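Plernley Towel Folding: Frequently Asked Questions

Thank you so much for taking an interest in Plernley! We get a lot of the same questions from people who are thinking of signing up for a shift at the Stistwood workshop, so we have tried to gather the answers on one page. Some of them run on a bit. Please bear with us.

What will I be doing, exactly?

You will be guiding a robot arm by hand through small household jobs, mostly with towels right now, so that the learning system has plenty of good examples to work from. You hold the handles, the arm copies you, and the whole thing is saved as one example. Then you mess the towel up and go again.

Do I need to know anything about robots?

Not a thing. If you can fold a towel at home, you already know the hard part. The handles take an hour or so to get comfortable with, and everybody drops a corner (or ten) on their first morning.

How many examples do you need?

For each towel task we aim for 900. A person who has settled in usually gets through roughly 145 in a week of half-day shifts, and we would much rather have fewer careful ones than a big pile of hurried ones.

Does the towel have to start out neat?

No, and please don't be too tidy about it! We want it turned at an angle one time, bunched up the next, with a fold tucked over on one side the time after that. If every example starts with the towel square to the table, the system only learns about square towels. Toss it down, give it a nudge if you like, and leave it where it lands.
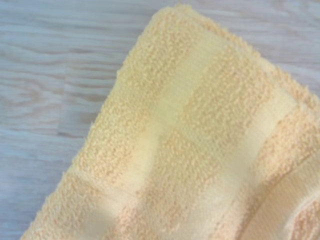 Yellow terry towel on the gray-blue tabletop, seen from the wrist camera.

Why is there a camera on the wrist as well as one overhead?

The overhead view is good for seeing where the whole towel is, but it loses the small stuff. Up close you get the loops along the edge and the smooth woven bands, and those bands are handy -- when one of them bends, there is a good chance the cloth underneath is creased. The system gets both views and can lean on whichever is more useful.

What if I make a mistake halfway through?

It depends on the mistake. If you miss a corner, go back and pick it up, and keep the example. We like those very much, as the robot will miss corners too and needs to see how a person recovers. If the towel goes on the floor or you bump the table, press the red pedal and the example is thrown out. You won't be in trouble for using the pedal.

Can I bring my own towels?

We love the thought, but please ask first. Each towel is logged under Frei, our labeling tool, before it goes on the table, and one that isn't logged has to be pulled out later by hand. We did that for a batch of 200 examples in May and would be happy never to do it again.

How long is a shift?

Mornings run until lunch, with a break every 2 towels' worth of work (you'll see what that means once you have the schedule in front of you). New people start on Tuesday so that we can sit with them.

Where do the examples go afterward?

They are checked by a second person, trimmed at both ends, and passed along to the Zanedier training set. If one of yours is sent back, you will get a short note with it, usually something simple like "started moving before the recording did."

My question isn't on here. Who do I ask?

Use the form on the contact page, or just ask at the front desk when you come in.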